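Grids: Finding a Place With Two Numbers

A grid is a set of lines that cross each other. One group of lines runs one way. The other group runs across it. If the lines in each group are the same distance apart and the two groups meet at square corners, the spaces between them are squares. Grids are found on graph paper, tiled floors, maps and some kinds of cloth.

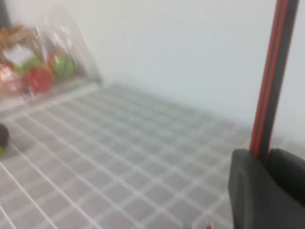
By Nhyira Laryea
Math and Maps Writer, Altum Junior Reference
3 Apr 2025

What a grid is for

A grid lets you say exactly where something is. Words such as "near the middle" can mean different places to different people. Two numbers on a grid mean one place only.

The two numbers are called coordinates. The first tells you how far to go across. The second tells you how far to go up. They are written in parentheses with a comma between them, like this: (3, 2). Start at the lower left corner of the grid, which is (0, 0). Go across three lines, then up two lines. The point where those lines cross is (3, 2).

The order matters. The point (2, 3) is a different point. To reach it, you go across two and up three.

The corner where you start is called the origin. The line that runs across from the origin is the x-axis. The line that runs up from the origin is the y-axis.

Lines or squares?

Graph paper usually names the places where lines cross. Many street maps name the squares instead. On a street map, each column has a letter and each row has a number. A map index may say "Library, C4." This means the library is somewhere inside the square where column C meets row 4. You still have to search the square, but it is much smaller than the whole map.

Smaller squares give a more exact answer. They also need more letters and numbers. Map makers choose a size that suits the reader. 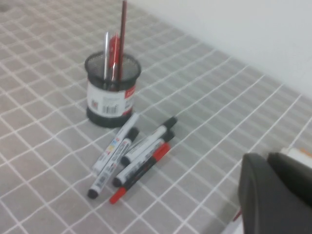
Pens in a mesh holder on a cloth with a square grid.

Grids and scale

A grid can also measure distance. To do this, you need the scale. The scale tells you how much real ground one square stands for.

Take a map of the town of Fodeck. Each side of a square on the map stands for 50 meters. The school is three squares directly east of the fire station. Multiply 3 by 50. The distance is 150 meters in a straight line. If a road between them bends, the walk is longer than that.

Area works in a similar way. One square on the Fodeck map is 50 meters wide and 50 meters long, so it covers 2,500 square meters. To find the area of a lake, count the whole squares it fills. Then count the squares that are at least half full. Leave out the rest. Add the two counts and multiply by 2,500. The result is an estimate.

Why squares seem to shrink

Look straight down at a flat grid and the squares all appear the same size. Look at it from one side and the far squares appear smaller. The lines going away from you seem to move closer together. This effect is called perspective. The squares have not changed. An object that is farther away takes up less of your view.

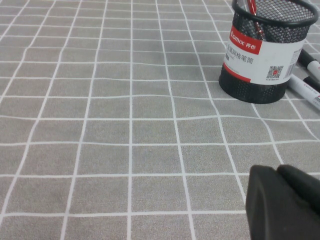
Grid squares look smaller with distance. Wrinkles in cloth bend the lines.

A grid drawn on something soft has another problem. If the material folds or stretches, its lines curve, and measurements taken from it will be off. Lay a paper map flat before you use a ruler on it.

Words to know

Axis: a main line from which a grid is numbered. The plural is axes.
Coordinates: the numbers that give the position of a point.
Origin: the point (0, 0).
Scale: the link between a distance on a map and the real distance.

Next topic: Latitude and Longitude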